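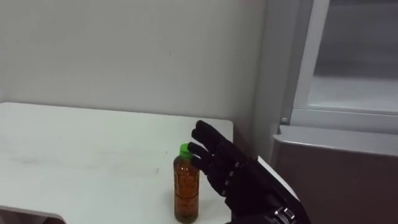
The Break Room Table: Notes for Speaking
Stillesham Shared Workplaces Meetup, Arumugam Hall, June 8, 2023
Slot: up to 30 minutes with questions. Aim to stop talking at 22.

OPENING (no slide yet)

Wait for the coffee line to sit down. It won't. Start anyway.

Good afternoon. I run the shared spaces at Plalleck, where 194 people use one break room, and I've been asked to speak on kitchen culture. I don't know what kitchen culture is. I suspect it's what grows in the back of the fridge. I'm going to talk about a table.

(If they laugh, pause. If they don't, look as though that was information.)

SLIDE 1: title

Explain the table fast. White top, pushed up to the wall, tall gray thing next to it on the right. People here have this table. It came with the building, or it was left behind by whoever had the lease before, and it has never once appeared in a floor plan.

Ask for hands: who has a table at work that is for nothing in particular? Leave hands up. Now who has a rule about it? Expect fewer hands and at least one proud one.

SLIDE 2: what lands on it

The drink bottle is my favorite. Go slow here, this is the part people remember.

A bottle with an inch left in it is trash, and most adults can deal with trash. A bottle that's still full and still has its cap on is a legal problem. Someone paid for it. It may be someone's lunch. So it stands by the edge of the table and everyone walks around it with enormous respect. Tea is the worst, I think, as tea always looks as though the owner has only stepped out to take a call.

Our record for one bottle began in November. I won't say when it ended. It had a green cap and by the end people were saying good morning to it.

Mention the near-the-edge habit. People put a bottle down at the corner they reach first, on the way to something else, with the hand that isn't holding the phone. Then they need an elbow's worth of room to get past. Our floor got mopped a lot that winter.

Skip the soup story unless they're awake.

SLIDE 3: the sign years

First sign: PLEASE KEEP THIS TABLE CLEAR. Within a day it had a stack of mail on it, under the sign, very neat.

Second sign: same words, laminated. Laminating a sign tells people you've lost.

Third sign had a drawing. We do not discuss the drawing.

Then I took them all down and had the tape marks to look at. Cleaned those off with dish soap and a thumbnail, which took most of an afternoon, and painted the wall. I asked the board for $250 for paint and a decent roller. The board asked if the wall was the problem. I said it was pale gray and we were going to paint it pale gray. This went in the minutes.

SLIDE 4: bare wall, bare rules

Here's the part that surprised me. With the signs gone the wall had no opinions on it. No hooks either, no calendar, no fire drill notice from another decade (that one moved to the door, before anyone writes in). People behave a little better in front of a plain wall. I can't prove it. I have told three different landlords it's research.
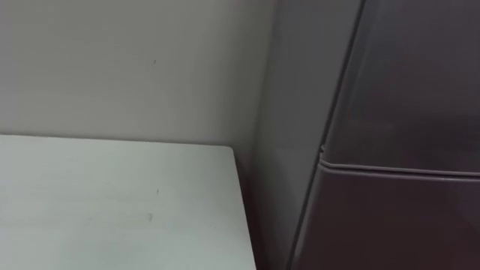 What a plain surface does do is show you every crumb. On our old wood-look table you could lose a whole bagel. On white, one speck looks like a complaint. I've watched grown people lick a finger and go after a dot that turned out to be part of the table. Marks like that are permanent, or they're permanent at my level of effort.

Scuffs: say you've made peace with scuffs. Say it convincingly.

Paint, too. You will roll a wall twice, stand back, feel like a tradesman, and see one tiny dark spot up in the middle. Don't touch it up. The touch-up will be a different gray and then you'll have a spot the size of a plate. Mine is still there. I look at it during meetings.

SLIDE 5: the gap

Every table next to a big appliance has a gap down the side. It's just too narrow for a hand and just wide enough for a teaspoon, a bottle cap, a parking ticket. You have two choices.

Close it up, and the appliance can't breathe and the person who services it will sigh at you.

Open it up to a full broom width, and someone will store a folding chair in it by lunch.

We left ours alone. I go in with a yardstick and a loop of tape about twice a year. Have the yardstick on stage. Do not wave it near the front row, see last time.

SLIDE 6: what we do now

Four rules. Read them flat, no jokes, they'll write them down.

Anything on the table at closing moves to the Cona bin.
The Cona bin is under the sink.
Food and drink in the bin goes out the next evening, cap or no cap.
Wipe the table with a damp cloth, dry it with whatever's dry.

Somebody will ask what Cona means. It's the name printed on the side of the bin. There was no brainstorm.

Somebody else will ask about fairness to the full bottle. Tell them a full bottle gets a night and a day, the same as a half-eaten burrito, and that in my experience the bottle handles it better. Owners do come back for things. They come back very fast, once the thing is in a bin. I've had a person who couldn't remember buying a drink for a week remember it in the time it took me to lift the lid.

SLIDE 7: things that failed (only if there's time)

A tray. People filled the tray, then used the table as a tray for the tray.
A plant. It got watered with tea.
Name labels and a pen. The pen went in the first hour. We then had a pad of labels on the table, which needed to be cleared.
Asking nicely at the all-hands. I was thanked for it afterward by the very people I meant.

QUESTIONS

Likely ones:
Do you wipe it yourself? Yes.
Is that your job? Long pause. Next question.
Round table or square? Whatever's there.
Can we get the slides? They're seven words each but yes, sheet by the door.

Take the yardstick home this time. And check under the lectern for my water.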